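Workshop notebook, Prasetance textile room
March 10, 2023

Carrying on with the kit bags from Stedby. 69 garments came in, all short-sleeved, two designs mixed together in the same sacks. The job is to sort them, write down the state of each one, fold to the Naylor pattern and pack flat for the trip back. I got through 18 before stopping to write this up, so the notes below are for whoever does the next batch as well as for me.

Working on the grey padded surface again. It is better than the hard bench for this. The weave has enough grip that a sleeve stays where it is put, and I can lean on the front without it digging in. The drawback is that you can't press a crease properly, as the padding gives under your hand. For a sharp fold, slide a piece of stiff card under first and take it out at the end. The card from the back of the old Zaltangate pads is the right thickness. The thin stuff bends.

Start every piece from a heap. I tried taking them out of the sack and laying them straight down, and it took longer, as they come out half inside out with one sleeve trapped in the body. Drop it, find the collar, find the hem, then open it out.
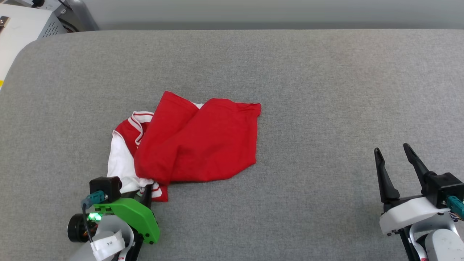 Red and white piece, bunched.

The red and white ones are the awkward design. Red on its own is easy, white on its own is easy, but where the two meet there is a seam on each side and the seams don't want to lie on top of each other. If you fold on the seam you get a ridge that shows through the whole stack. Fold just inside it. I have been going about two fingers in, which is close enough.

The striped trim is a good landmark when the thing is in a lump. Get hold of the trim, follow it round with your thumb, and you soon know whether you have the neck or a sleeve. The hems are less help. They feel the same all the way along.

Order that works for me:
Shake once, collar away from you.
Flatten the body from the middle outwards, both hands.
Sleeves in, one at a time, edges straight down the body.
Sides to the middle.
Bottom up to the collar in one go, or in two if it's a large.
Turn over, check the trim is showing, put to the side.

Tried bottom up before sides on four pieces and gave up. It leaves too much bulk at the shoulders.

Folded pieces go to the right. Keep them a hand's width back from the front edge. The corner is rounded and anything left near it creeps off over time, and then it is on the floor and has to be checked for fluff all over again. 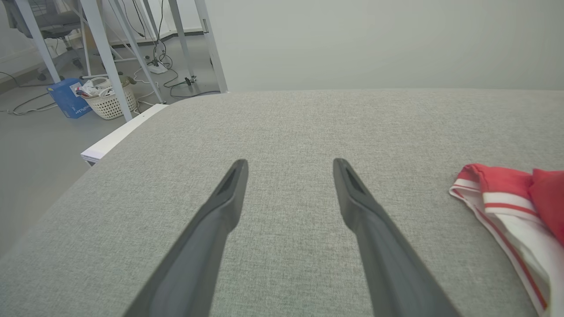 Stacks of six at most. I went to nine yesterday and the bottom ones had lost their shape by the time I boxed them. They also lean, and on a soft surface a lean gets worse each time you put something down beside it.

State of the garments so far: mostly fine. One loose hem, one missing size label, a small grey mark on a white panel that came out with a damp cloth. I pinned a slip to the loose hem and set it apart. Stedby want repairs listed and sent back with everything else, so please don't mend anything, even if it's only two stitches.

Time: 30 minutes for the last ten, including writing the slips. The first eight took nearly as long as that on their own, mainly while I was changing my mind about the order. Should speed up.

Supplies: we are low on tissue. The Naylor sheet asks for a piece between each fold on anything with white next to red, in case of colour transfer over a long store. These are only going to sit in boxes until July, so I have used one sheet per garment, laid between the body and the folded part. Made a note of that on the packing list so they know.

To do next time:
Order tissue, same weight as before.
Cut more card, two pieces at least.
Finish the red and white ones before starting the other design.
Ask Stedby if the sizes need to be boxed separately. The sheet doesn't say, and I have been keeping them apart until I hear.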